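November, early

Up before six again. The radiator in the back room knocks when it comes on and there is no sleeping after that. I made coffee and got out the folder on my grandmother's town, which I have been meaning to put in order since summer.

The bedroom is still half sorted. I did some more of it and then stopped.

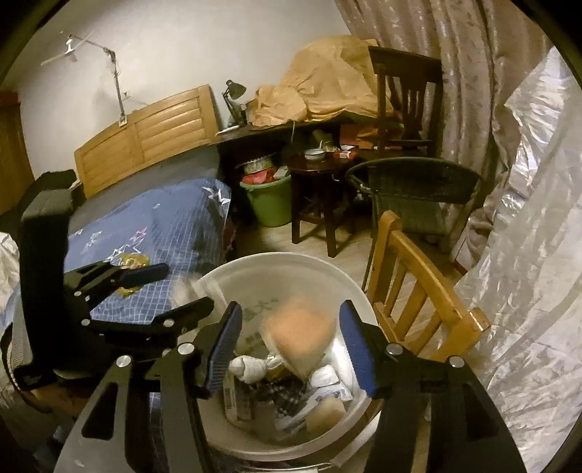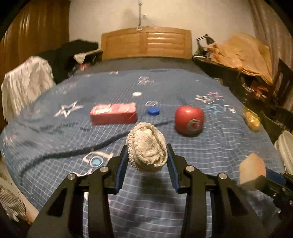

Danica Gajdoš wrote back overnight and thinks I have the wrong Etenitz. By her account there were two, an upper and a lower village, and the parish books for the upper one were kept at Vorkent until the church there burned. If she is right, the baptisms I copied out last winter belong to somebody else's family. She was polite about it. She asked whether my copies give house numbers, which mine do, and told me to look for anything over 100, because the lower village never got that high.

So I spent the morning on house numbers. My great-grandfather's baptism says 174. His sister's says 174 too. Then there is a marriage with the groom living at 26, and that is the one I built the whole left side of the chart on. I went back over my notes and I had written "moved?" next to it in pencil and then gone on as if the question was settled. That was careless. The 26 man has the same first name, the same last name and a father with the same first name, but every third man in the district was called that.

I erased the left side of the chart. It took off 34 people. I had birthdays for some of them and had gotten used to them, the miller especially. I put the old pages in an envelope and wrote "Lower Etenitz, probably not ours" on the front in case Danica wants them for her own index.

What is left is thinner but I trust it more. Great-grandfather, his sister, their mother, and the mother's father who came over from Štefanec with a wagon and a debt. The debt is in the court ledger, 300 gulden, and nothing says whether he paid it. Mom used to say the family came from Štefanec and I used to correct her. I owe her that one.

Lunch was soup from the freezer. Rained from noon on. I walked to the post office anyway and mailed the request to the archive, with the form filled out in black ink as they ask. Last time I used blue and it came back after five weeks. The clerk wanted to know if it was worth insuring and I said no.

Called Sabina Lukáč at four to ask about the ship. She has the passenger list pages I never managed to find. The name was the Dronalari, which I had down as a place, because my grandmother's letter says only "after Dronalari we were sick for two days." I had looked for it on maps of three countries. Sabina laughed pretty hard. She is going to mail me a copy of the page, and she says the handwriting is clear enough to read the ages.

If the ages match, the sister came over first and alone, at nineteen, and he followed with the mother a few years later. Everybody in the family tells it the other way around. Uncle Ray tells it with him swimming part of the way. I don't plan to bring it up at Thanksgiving unless somebody asks.

Things to do:

- redo the chart in pencil, right side only
- write Danica with the 174 entries and the godparents' names
- find grandmother's letter again and read the part before the ship
- stamps
- call about the radiator

Went through half the godparents after supper. One of them signs with three crosses in one entry and with a full signature two years later, so either he learned to write or there were two of him too. Eyes tired. Stopped at nine-thirty.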